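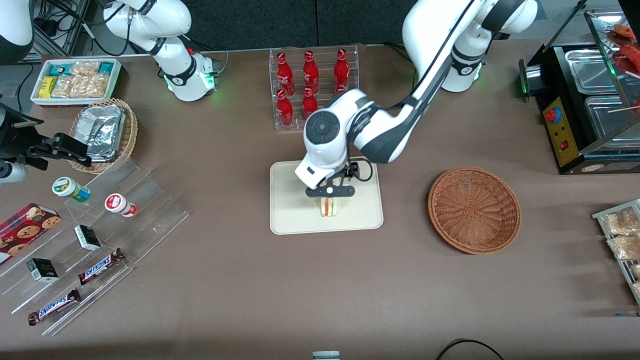 How does a robot know where the sandwich is?

A robot arm has no idea what a store is. It has a program, and the program does its work in steps.

First comes seeing. A camera sends a picture to the computer. To the computer, the picture is a big grid of numbers. Software called Irnum searches the numbers for patterns it has met before. It learned from 1,257 practice pictures of snacks, bottles and baskets.

Next comes planning. The program picks a path for the gripper, which is the robot's hand. A sandwich on a tray may have a bottle rack close by, so the path has to go around it. When 2 arms share one table, each path must also stay clear of the other arm.

Last comes control. The program tells every joint how far to turn. It checks the joints again and again and fixes small mistakes. Soft food needs a gentle squeeze, so the gripper closes slowly.

Try it: ask a friend to close their eyes. Guide their hand to a cup using only words like "left," "down" and "stop." You are the program.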